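Edit notebook, Castow (transformation series, ep. 3)
9/10/20

Picture lock on part one still open. Running time is 56 seconds over after the recut. Tadeusz Kalinowski wants the loss taken from the studio links; I would take it from the Makowska interview, where the contributor states her goal twice.

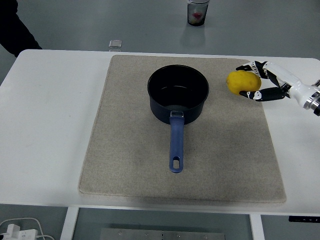
Black saucepan, blue handle, on the felt mat.

Sound: the July studio recordings carry a 2-frame offset between the host's radio mic and the audience tracks. Corrected in the timeline, not in the source files. Anyone going back to the rushes will need to apply it again.

Reveal sequence: tried holding the door shot for the full music cue. Too slow at 30 frames in — the applause starts before the contributor is visible. Moved the cue later and left the applause where it was. Better, but the host's first line is now partly masked. Needs a dip in the mix.

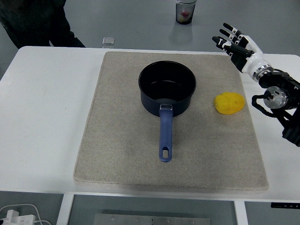 Outstanding

Toltano to resend the end credits with the spelling corrections.
Vitlow grade for part two has lifted blacks in the backstage corridor. Query raised, no reply yet.
Ad break bumper: old version still in the timeline. Replace before export.
Subtitle file to be redone once part one is locked.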